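Barkmont fight night recap, 24 October 2026. Short thread, I was in the building for all of it.

The gate was 3,535, which is a good number for a hall that usually does half that. Doors opened late and the first bout started with people still in line.

Wundell took the team title again. Their lightweight won the opener by decision and did it almost entirely with the jab. Two judges had it wide, one had it close. I had it close.

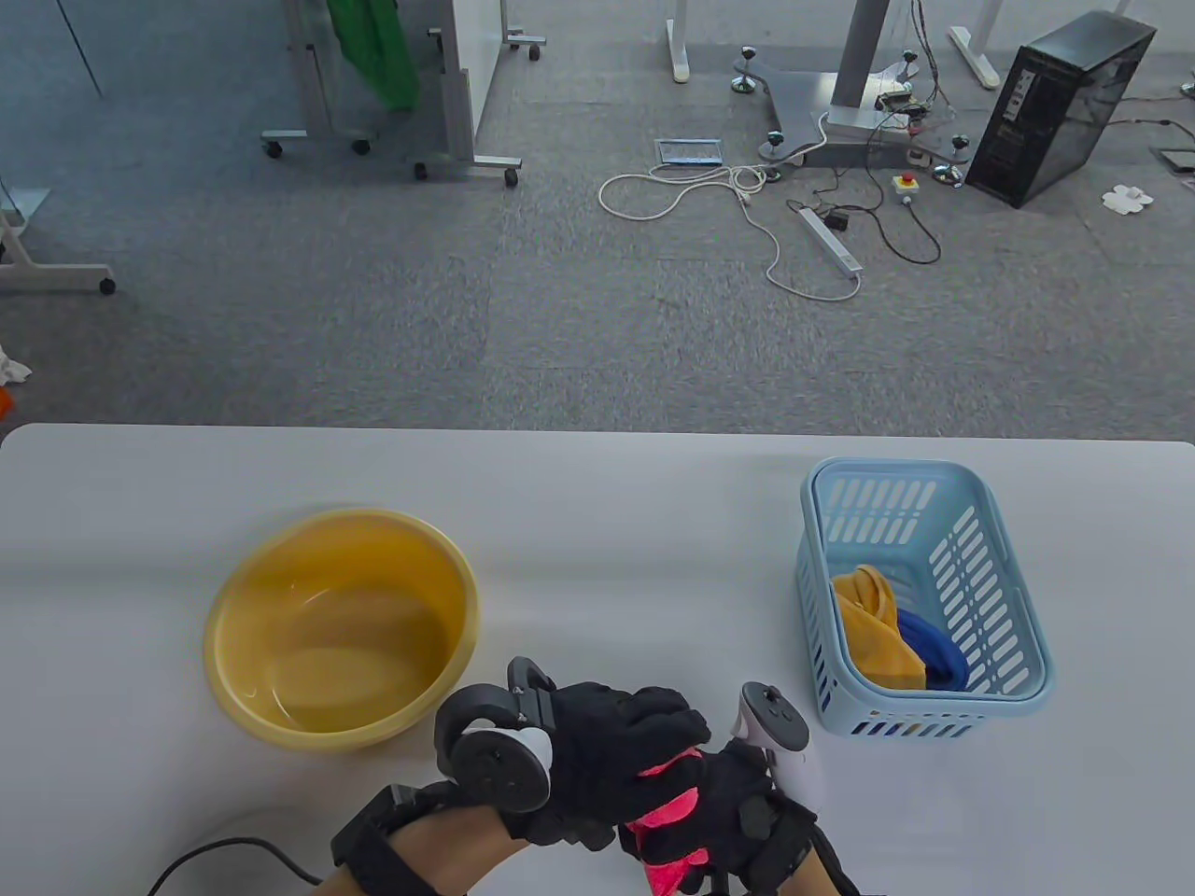 Second bout was stopped in round 2. The referee took a long look at the cut first, and I thought the call was right. The corner didn't argue.

The Kołodziej gym brought their whole junior squad to watch. They lost both of their fights but the heavyweight went the distance on short notice, and he was still throwing in the last minute.

Main event: Kirnita's southpaw by split decision. The punch stats they handed out had her landing 114. It looked like fewer from my seat. Body work won it for her in the late rounds.
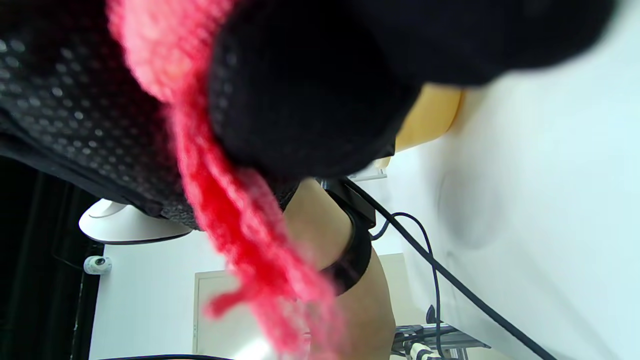

A rematch is being talked about for January, probably at the smaller hall in Wundell. That one holds 1,972, so tickets will go fast.

Full scorecards should be up on the Barkmont site tomorrow. I'll post the link when they are.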